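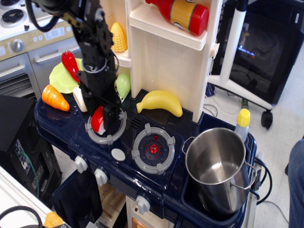
## Review: the Toltum play kitchen, as used at the Hurnby nursery

The Hurnby nursery places its role-play corner under review each October. The purpose is to decide which large items should be kept, moved or replaced, and the present report deals with the Toltum kitchen, bought from Lozano for the younger room. It has been in daily use for a full year and was paid for from the equipment budget of 2000 pounds, of which it took 401.

### Build and finish

The stove is the strongest part of the set. Its top is a glossy navy, with two round burners and white control knobs along the front. The surface wipes clean with a damp cloth and has kept its shine. The knobs turn with a firm click and none has worked loose. Staff in the younger room did report that the oven door drops open rather quickly, and a felt pad was fitted to the lower edge in the second week.

The sink unit is less satisfactory. The tap is held by one short peg and comes away when pulled, and a replacement took 81 days to arrive from Lozano. The supplier was polite throughout - but the delay was too long for a part so often handled.

### Assembly

Two adults should allow a full afternoon. The printed sheet shows the side panels in the wrong order at step six, and the error had not been put right in the copy supplied to our Mosodside site four months later. The screws are of good quality. A spare bag would have been welcome.

### Use by the children

The kitchen holds the attention of two or three children at a time. Cooking games at the stove were longer and more talkative than those at the older unit, and children waiting for a turn tended to become customers or guests. The shelf is too shallow for dinner plates, which end up on the floor.

### Value

Mosodside paid 400 pounds for the same model, without the food set. At that price the kitchen compares well with others of its size, provided that a spare tap is ordered at the outset.

### Recommendation

The Toltum kitchen is recommended for rooms of children aged three to five. It should stand against a wall, and the tap should be checked weekly. A second unit for Hurnby will be considered once the supplier has confirmed the price of spare parts.

Nazareno Cocco
Early Years Equipment, Hurnby
Sunday, April 18, 2021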